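Chips Before Dark

The shop at Birow opens at six, and by ten past I was already in trouble with the chips.

You have to understand that my aunt's birthday is a serious matter. She wants the yellow bag. She has always wanted the yellow bag, and last year I brought the blue one and heard about it until March. So I'd taken the early bus from Brosow, the 668, with 140 in my pocket and a list written on the back of an envelope from the dentist. Chips, soda, cooking oil if the price was decent, candles (small ones!), and something for the dog.

The trouble was that there were two kinds of yellow. One was a plain bright yellow and the other was bigger, with chips on the front, and I could not for the life of me remember which one she'd had on her lap all through New Year's. I stood there humming. I picked one up, put it back, picked it up again. Then I went to look at the soda, because soda is easy, soda is green and has a yellow cap and there you are.

Yellow bags up top, green bottles on the middle shelf: 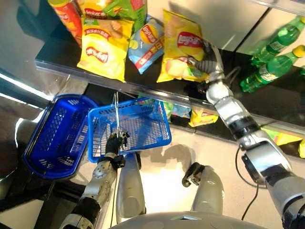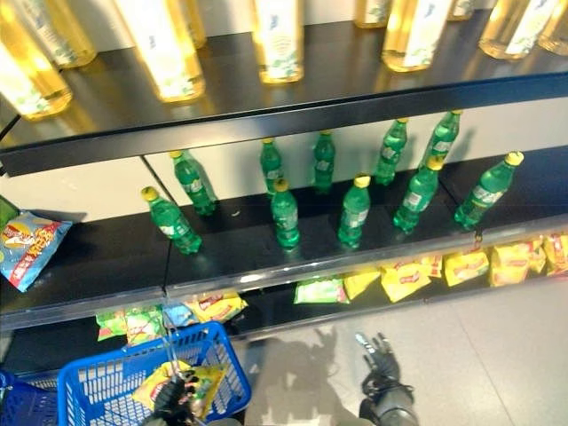

I called home, naturally, and let it ring and ring. She'd be out feeding the hens, or pretending to. So I did what any grown person with a bus to catch would do and bought both, and then I was short for the candles. I walked back to the stop with the bags bumping against my knees, practicing my speech about how candles are bad for the ceiling anyway.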